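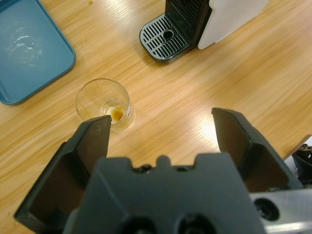
I have become a person who drinks coffee out of a glass, and I am so happy about it.

It started because every mug we owned was in the dishwasher, and the only thing left on the shelf was one of the short glasses. I stuck it under the spout, pushed the button and stood there watching the whole thing build up from the bottom, first that really dark layer and then the foam climbing over it. With a mug you miss all of that! I drank it standing up and made a second one just to watch it again.

So now the coffee table (a table with coffee on it, I mean, we don't have the other kind) has been completely rearranged around the glass. It used to be over by the sink with the toaster and the mail and a plant that was not doing well. I moved the capsule machine to the long pale wooden table at Dretomside and gave it some elbow room. The difference is huge. You can get at the water tank from the back without dragging the whole machine forward, and the tank is clear, so I can see from across the room when it's getting low. It is low a lot. I drink a lot of coffee.

A few things I've learned in the first weeks of glass coffee, in case anybody else wants to join me.

The shot comes out looking tiny. In a mug you don't notice, but in a clear tumbler a short espresso is just a little brown puddle down there, and I did feel cheated the first time. It's the same amount as ever. Now I find it sort of charming, and if I want a bigger drink I run the long button or add hot milk, and then the layers are even better.

Pick a glass with a thick bottom. The thin ones get too hot to hold, and they feel tippy when you set them down in a hurry. Check that yours is okay with hot drinks, too. I warm mine under the tap first, which also keeps the coffee hot a bit longer.

And get a tray! I can't say enough about the tray. Mine is teal blue plastic with rounded corners, it came from Sethi's on the corner, and it has changed my mornings. Used glasses go on it, spoons go on it, the dripping capsule goes on it during the four steps to the trash. Before the tray I had rings all over the wood and spent my breaks rubbing at them with a damp cloth. 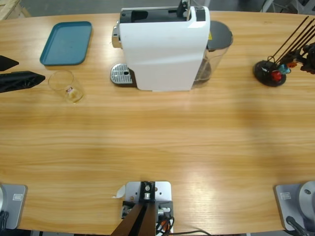

Amna Tarar wrote to me after my last coffee post that I should stop fussing over the table and look after the drip tray, because old coffee under the grate is what makes a whole corner smell stale, and no amount of wiping the wood will fix that.

She was so right. I lifted the grate off that same afternoon and I'll spare you the details. It's a silver one with rows of little slots, and every slot had something in it. I soaked it in a bowl of warm water with dish soap, went over it with an old toothbrush, and rinsed it twice. I did the well underneath too. The next coffee smelled like coffee and nothing else. Now it gets done every Thursday along with the water tank, which I had also been topping up forever without ever washing. Empty it, wash it, fill it fresh. It takes maybe five minutes and I put a song on.

I've been going through capsules, too, for science. The Mivix dark roast makes the best foam of anything I've tried, thick enough to hold sugar up for a second before it sinks. The Jistetti one is milder and a little nutty, and that's my afternoon pick. Faisal Kazmi swears by the decaf and keeps leaving me one on the tray. I tried it. It was good! I'm still not switching.

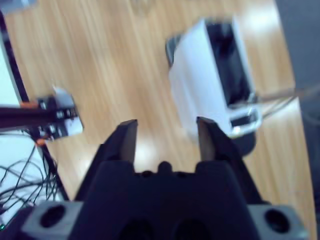
Rattana Rungrueang
Writer of this blog, maker of too many coffees

Next on my list is descaling, which I've been putting off since February. The water here is hard, and the machine has been getting louder at the start of each cup, a kind of grumble before anything comes out. I have the liquid and I have the booklet. It says to run a full tank through and then two more of clean water, so I'm going to save it for a morning when everybody else is out and not waiting in line behind me.

After that I want to try iced coffee in the same glasses. I know it's the wrong season and I don't care. My plan is ice first, then the shot straight on top, then cold milk poured really slowly over the back of a spoon so it stays in stripes. If you've done this with a capsule machine, tell me how much ice you use, and whether the shot needs to cool down first or can go right over it. I'm buying a bag of ice this weekend and I'd love to have some answers by then.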